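Notes from the Plullar house meeting, 3 November 2022

Here: me (Ingeborg Berchtold, typing), Ewan Tamihana, Balthasar Auer, Themba Engelbrecht. Vinzenz Kälin sent apologies and a long text about recycling.

1. Bedroom trash. We went back and forth on this one! Ewan wants paper cups rinsed before they go in the gray basket by the bed, and I said fine, as long as we all agree the basket gets emptied before it's full.

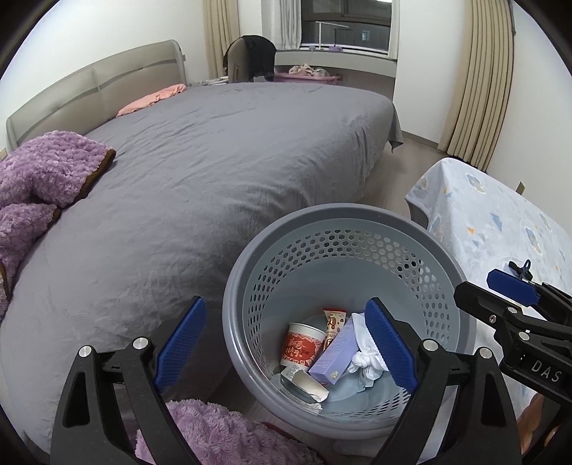 Balthasar will do the emptying until March, then we swap. Tissues can stay in there, tubes and boxes get sorted. Agreed, 4 in favor (Vinzenz voted by text, which I'm allowing).

2. Stuff on the bed. Themba's point was that the bed isn't a shelf, and I can't argue with that.
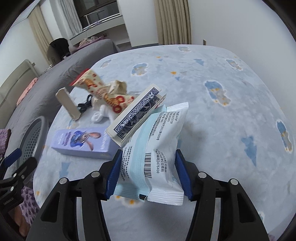
So playing cards go back in the living room drawer, cables get coiled up, and plush toys can stay wherever they like (my amendment, passed with some grumbling). We set aside 45 minutes for a proper sort. Themba brings bags.

3. Packaging. Ewan would like to keep the prettier boxes and cups for craft day at Statstead. Okay, but only one bag of them, please!

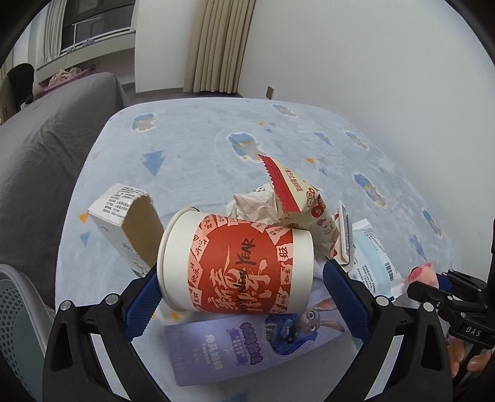

Paper cup with "NEW YEAR" on it, and the rabbit box.

4. Kitty. 40 dollars left. Bin liners come out of that, Ewan to buy.

Next meeting at Balthasar's. He's making soup.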